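Le verre, la pince et la minute de retard

Publié le 10 juin 2020 dans Atelier

Il y a des pannes nobles. Le moteur qui fume, la carte qui claque, l'odeur d'ozone qui fait accourir les collègues. La mienne, c'est une horloge. Même pas une horloge en panne, d'ailleurs : une horloge en pleine forme, qui avait simplement sa propre idée de l'heure.

Je resitue pour ceux qui ne suivent pas le feuilleton. On enregistre des gestes de rangement avec des pinces tenues à la main, des verres surtout, pour apprendre ensuite à un bras à faire pareil. Le bras s'appelle Lidance. Le logiciel qui recolle les vidéos et les positions s'appelle Titetti, et si vous trouvez le nom ridicule, attendez de lire ses messages d'erreur.
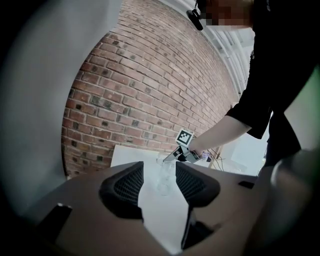 Une pince vue depuis l'autre, et le fameux verre.

Premier essai sur le bras : Lidance descend vers le verre avec une assurance de maître d'hôtel, s'arrête, referme ses doigts sur rien du tout, puis avance. Le verre a fini par terre. Deuxième essai, même chorégraphie, même balai. J'ai accusé la transparence, parce que tout le monde accuse la transparence. Un verre, pour une caméra, c'est une rumeur. J'ai donc passé l'après-midi à régler l'éclairage, ce qui n'a servi à rien mais m'a donné très bonne mine.

Sipho Fourie, qui lit les journaux de bord comme d'autres les romans policiers, m'a demandé si j'avais regardé les horodatages. Évidemment que non. Sur 80 enregistrements, 47 avaient un décalage de 7 images entre la pince droite et la pince gauche. Titetti l'avait signalé, dans un fichier que personne n'ouvre, sous l'intitulé « info ». Pas « attention », pas « erreur ». Info. Comme la météo marine.

Le pauvre bras avait donc appris consciencieusement à fermer la main trop tôt. 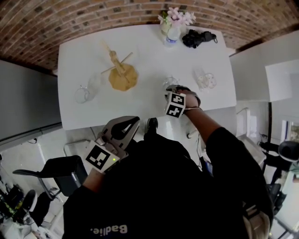
Le plus vexant est que tout avait l'air correct. On relit une séquence, les mains bougent, les verres aussi, on hoche la tête et on passe à la suivante. Un décalage pareil ne se voit pas à l'œil quand on regarde une vidéo à la fois, et je les regardais une à la fois, avec un café.

J'ai jeté les 47. Sipho voulait les recaler à la main, j'ai dit non, il a boudé dans la pièce d'à côté. Maintenant le script refuse de démarrer si les horloges ne sont pas d'accord, et il le dit en majuscules. On a aussi posé un tapis sous Lidance et acheté des gobelets Jacquet en plastique pour les premiers essais. Les vrais verres reviendront en septembre, s'il en reste.

Côté sécurité, j'ai quand même ajouté une limite d'effort : si les doigts se ferment sans rien rencontrer, le bras s'arrête net et attend qu'on vienne. Elle aurait dû être là dès le départ, je sais, Sipho me l'a déjà dit 2 fois.

Prochain billet : le pied en imprimé 3D de chez Adedby, qui penche.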